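The Password on the Bottom of the Box

My router has a sticker on its underside, and for four years I believed that sticker was keeping me safe. It has a network name, a long jumble of letters for the Wi-Fi, and then, in smaller type, a second login for the settings page. User name: admin. Password: also admin. I had read it dozens of times while hunting for the Wi-Fi code to give to guests, and it never crossed my mind that every other Keltirby router in the country might have the same line printed on it.

They did, as I learned in December, when my internet provider sent me an email with the subject line "Unusual traffic from your address." I assumed it was a scam and deleted it. They sent another one. I deleted that too (I'm very well trained!). Then they cut my upload speed to a crawl and I finally picked up the phone.

The woman on the support line was patient with me. She asked what I had connected at home, and I said a laptop and a phone. She asked if I was sure. I said, well, and the TV. And the printer. And the doorbell, and two light bulbs I can turn purple from the couch, and a little Redar camera I bought to keep an eye on the cat while I was away one summer and then forgot to unplug. By the time I stopped talking we were up to 119 messages a minute going out of my apartment to places I had never heard of, and she thought she knew who was sending them. It was the cat camera.

I'd like to say I was horrified, but mostly I was embarrassed. I write about technology for a living, or at least for part of one. I have told my own mother, more than once and not very nicely, to stop using her street name as a password. And there was my camera, sitting on a bookshelf with its blue light on, knocking on strangers' doors all day long on behalf of some person I'll never meet.

So I called Sveva Zanetti, who spends her working life taking apart cheap gadgets for a small security outfit named Gasside. I wanted her to tell me that somebody very clever had picked me out as a target. She laughed for quite a long time.

"You weren't picked," she said. "You were next on the list."

The way she explained it, there are programs that do nothing but walk through internet addresses in order, trying a short menu of factory passwords on anything that answers. The whole menu might have 30 entries on it. If one works, the program drops a bit of code on the device and moves along. A camera doesn't have antivirus, and it doesn't have a screen that can pop up a warning. It keeps showing you your cat, and in the background it does whatever it's told.

I asked how long it would have taken to find mine. She offered to show me, which I hadn't expected. She had a spare camera of the same model in a drawer, so she wiped it back to factory settings, put it on a line of its own where it couldn't hurt anybody, and we waited. I made tea. The first login attempt came in before the tea was cool enough to drink, and the first successful one came 7 minutes after we'd plugged the thing in. 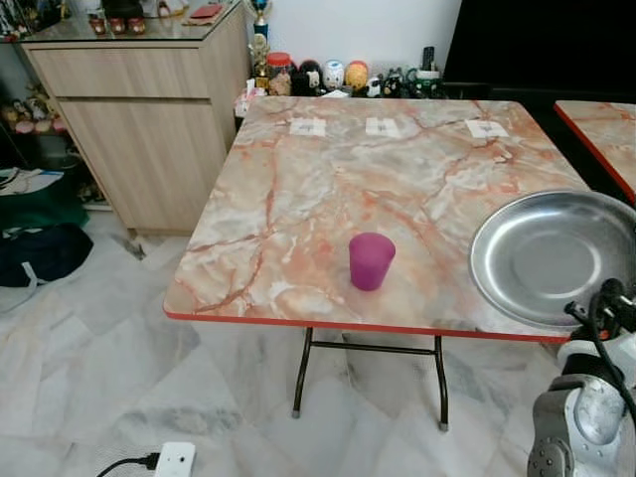

Seven minutes! I had been picturing burglars, you know, someone sitting in a parked van with a laptop. What I should have been picturing was rain. It falls on everyone, and you get wet if the window is open.

Sveva didn't put much blame on me, which was kind of her. She puts it on the people who make the boxes. A camera that sells for the price of a pizza dinner doesn't leave much money for someone to sit and write updates for it three years later. The one I own got its last update before I'd even bought it. The company's support page still exists, and it has a chat window, and the chat window told me to turn the camera off and on again. I did, for the record. Turning it off really does clear out some of this stuff, because it only lives in memory, but then you plug it back in with the same old password and you're back in the rain.

She does have a favorite among the manufacturers, a small outfit called Mfinanga that makes door sensors. Their sensors come with no password at all, so you have to choose one before the thing will even blink at you. I asked whether customers like that. She said they complain about it constantly. One of them had written a review 1,000 words long about how much trouble it was, and gave it two stars.

I get it, too. When I come home with a new gadget I want it to work right away, and I'll click yes to anything standing between me and a purple light bulb. Laws are starting to nudge things along in some places, and I'm glad of it, though nothing being passed now is going to reach back and fix what's already sitting on people's shelves. There is an awful lot sitting on people's shelves.

What I did at my place took one evening. I changed the router login (the one in small type, not just the Wi-Fi), and I switched off a setting called UPnP, which lets gadgets open their own doors to the outside without asking. I moved the TV, the printer and the bulbs over to the guest network, so they can talk to the internet but can't go poking at my laptop. The printer sulked and wouldn't print for two days. The doorbell turned out to have an update waiting since spring, which took nearly an hour to install, and during that hour I missed a delivery.

The camera I unplugged for good. I took it to Sveva, who added it to the drawer with the others, and she asked if I wanted to keep the power cord. I did – it fits the desk lamp.

My provider put my speed back up the next morning. They sent an email to let me know, and I read that one all the way through before I checked the sender's address twice.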